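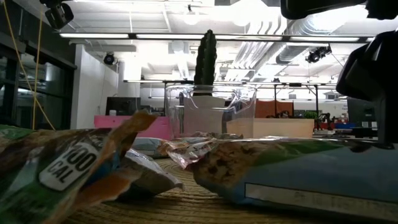 仕分け台 よくある質問
Unosthorpe共同工房・奥の作業台
更新：10月21日（Toivo Laaksonen）

同じことを何度も聞かれるのでまとめ。急いで書いたので抜けあり。気づいた人は追記よろしく。

何を作っている？
机の上のお菓子の袋をつかんで、決めた入れ物に移す台。アームは2本、左右から。片方が取って片方が入れる、でもいいし、それぞれ勝手に近いほうを取る、でもいい。今は後者で練習中。受け渡しは11月に入ってから。

なんでお菓子？
袋ものは難しい。形が毎回変わる、光る、つかむ場所で重心がずれる。積み木はすぐ飽きた。あと安いし、どこでも買える。銘柄は決めてない。バーの包みと大きめの袋を混ぜて使うこと。

食べていい？
台に出した分はだめ。つぶれ方が変わると前の記録と比べられなくなる。新しいのは棚の上の段、そっちはどうぞ。開いた袋も練習に使うので捨てないで。

台の天板は？
木。フレームは黒いアルミの押し出し材。最初は天板に直接アームをねじ止めしていて、動かすたびに板がしなった。Jozef Groenがフレーム側に移した。それ以降は位置のずれを気にしなくてよくなった。天板に穴を増やすのは禁止。どうしてもなら相談。

フレームがきしむ
角の金具。六角レンチで増し締め。締めすぎると溝の中のナットが回るだけになるので、手ごたえが来たらそこで止める。直らなければ一回ばらして組み直し。対角の順で。

入れ物の置き方に決まりは？
ある。ピンクとオレンジの箱は奥、間にサボテンの鉢。透明のトレーはその手前。丸いマットは一番手前で、仕分け前の袋はここから出すのが基本。課題によっては配置を変える。変えたらノートに書く。前の人の配置のまま始めて「動かない」と言う人が多い。まずノート。 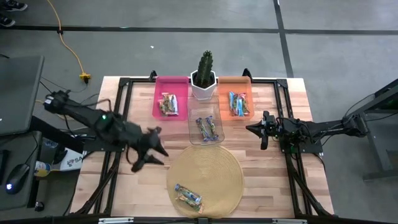

始める前に両方のアームを手で端から端まで軽く動かして、ケーブルが引っかからないか見る。特に付け根。束ねた線がフレームの角に当たると、被覆がじわじわ削れる。一度やった。結束バンドは余裕を持たせて、きつく締めない。曲がるところには付けない。

サボテンは必要？
いる。よけて動く練習用。背が高いので、腕を低く横に振ると当たる位置にある。造花も試したけど軽すぎて倒れるだけだった。本物だとみんな慎重になる。水やりはYi-chun Kao、他の人はやらないで。鉢を動かすときは厚手の手袋。

透明なトレーがうまく認識されない
一番多い質問かも。照明の反射と木目の透けが原因なことがほとんど。試す順番：
トレーの向きを少し変える。
露出を固定する。自動のままだと腕が入るたびに明るさが揺れる。
それでもだめなら下に紙を一枚敷く。
紙を敷いた回は記録に必ず残すこと。後で混ざると困る。

カメラの解像度は？
横1920で統一。下げると袋の縁がつぶれる。上げると保存が追いつかない。手首のカメラも同じ設定で。台数が増えると取りこぼしが出るので、USBハブにまとめて挿さない。挿し口を分ける。

手首のカメラに指ばかり写る
それで正しい。指先が画面の下に来て、隙間が真ん中に見える角度。指が全然見えないほうが問題で、ブラケットが上を向いている。ねじをゆるめて合わせ、しっかり固定しててください。合わせた後は袋を3回つかんで確認。

段ボールの箱は何？
仕分け先を増やしたいとき用。浅いやつを選ぶ。深いと手首が縁に当たる。軽くて押されると滑るから、裏に両面テープを少し。中身がたまったら早めに空ける。山になると次の袋が転がり落ちる。
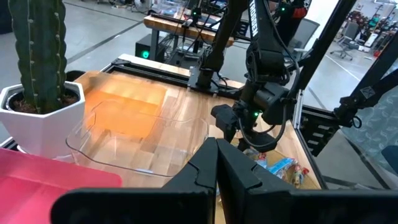
つかみ損ねが多い
指の開きを先に見る。開きすぎだと隣の袋も一緒に持っていく。次に高さ。バーの包みは平たいので、思っているより下まで降ろす。ただし天板に指を押しつけない。板に傷、指先も減る。端のギザギザをつまむと抜けやすい。胴の真ん中を狙う。重なっているときは上から順。

速くしたい
まだ。速くしても成功率が落ちるだけだった。袋を持ち上げる瞬間だけはゆっくり、移動中はもう少し上げてもいい、くらい。数字はReijo Kiiskinenのノートに。

緊急停止は？
一人で動かさない。操作する人とは別に、停止ボタンに手が届く人を必ず置く。袋が落ちても手を突っ込まない。止めて、腕が動かないのを確認しいてから拾う。床に落ちた分は後でいい。

床の黒いテープは？
目印。はがさないで。机や椅子を動かす人がいるけど、作業中は通り道をあけておくこと。延長コードもまたがず、踏まず。

電源を入れても片方のアームが動かない
コネクタの差し込み不足が多い。一度切る。奥まで挿す。入れ直す。だめならPCの再起動。ここの建物は1968年のもので、工作機械と同じ系統から取ると電圧が落ちることがある。大きい機械が回っている間は待つか、壁の反対側の口から取る。

部品はどこから？
フレーム材と金具はPeltonenの端材。長さがそろってないので測ってから切る。木材はGrotinsteadの倉庫の残り。ねじ類は工房の共通の引き出し。使い切ったら紙に書く。無言で空にしない。

見学できる？
できる。動かしている時間なら入口で声をかけて。台のそばに飲み物は置かないで。写真は可、他の人の画面は撮らない。

同じものを家で作れる？
作れるけど場所をとる。腕の届く範囲より一回り広く床をあけること。Dradevcombeの Abdul-Rahman Ametepeがガレージで片腕版を組んでいる。まず片腕からがおすすめ。図面は工房のPCの共有フォルダ、「台_最新」のほう。「台_最新2」は途中のなので使わないで。

ここにない質問は
工房のノートの最後のページに書いてください。名前も。次に台を使う人が返事を書きます。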